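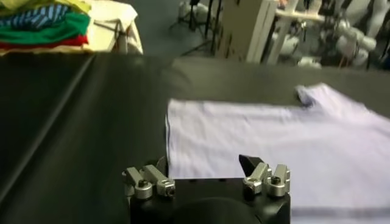

# Sewing a lined zip pouch from scraps

This makes a flat pouch with a zip along the top, the size for pens, a phone charger or a small notebook. Allow an afternoon for the first one. Later ones go faster, mostly because you stop unpicking the zip.

Seam allowance is 1 cm throughout unless a step gives a different one.

## What you need

- Two pieces of outer fabric, 24 cm wide by 17 cm high
- Two pieces of lining, the same size
- Two pieces of medium iron-on interfacing, 22 cm by 15 cm
- One nylon zip, 30 cm or longer
- Two scraps of outer fabric for the zip tabs, 4 cm by 6 cm
- Matching polyester thread
- A zipper foot
- Clips, or pins if the fabric doesn't mark

Quilting cotton is the easiest outer to start with. Velvet and heavy furnishing fabric work, but go up to a size 14 needle (sold as 90/14) and skip the interfacing. I buy Clotell zips by the bag of 10 because the teeth are nylon and you can sew straight over them. Don't do that with a metal zip.

## Prepare the pieces

1. Wash and iron the fabric before cutting. Cotton lining can shrink, and a shrunken lining pulls the pouch out of shape the first time it's washed.
2. Centre the interfacing on the wrong side of each outer piece, glue side down, and press. Lift the iron and set it down again. Sliding it drags the interfacing crooked.
3. If the fabric has a print with a right way up, mark the top edge of every piece with chalk.

## Add the zip tabs

Fold each tab scrap in half so it measures 4 cm by 3 cm, and press. Open the zip halfway so the pull is well inside the finished length. Hand stitch the open ends together at the top.

Lay one tab across the zip with the fold facing the middle, and sew close to the fold. Put the second tab at the other end so there are 20 cm of zip showing between the two folds. Trim the zip tails level with the outer ends of the tabs, and trim the tab sides level with the zip tape.

## Sew in the zip

1. Place one outer piece right side up. Lay the zip face down along the top edge, centred. The tabs should stop a little short of, or level with, the sides.
2. Lay a lining piece on top, right side down. Clip all three layers.
3. Sew with the zipper foot, 6 mm from the edge. When you get near the pull, stop with the needle down, lift the foot, slide the pull past and keep going.
4. Turn both fabrics away from the zip and press.
5. Repeat on the other side with the remaining pieces.
6. Topstitch 3 mm from each fold, with a stitch length of 3. Keep the lining flat underneath.

## Close it up

**Open the zip halfway.** If it's shut you can't turn the pouch out.

Put the outer pieces right sides together and the lining pieces right sides together, with the zip teeth pointing towards the lining. Clip all the way around. Leave a 10 cm gap in the bottom of the lining, and backstitch at each side of it.

Sew the rest with the ordinary foot. Clip the four corners, then turn the pouch through the gap. Push the corners out with a chopstick. Slip stitch the gap closed by hand, tuck the lining in and press again.

## If the zip ripples

Usually the tape was stretched while sewing. Unpick the topstitching first, steam the zip flat and sew it again without pulling. Anika Blackwood suggested basting the zip with washable glue stick, and it has worked for me on everything except velvet.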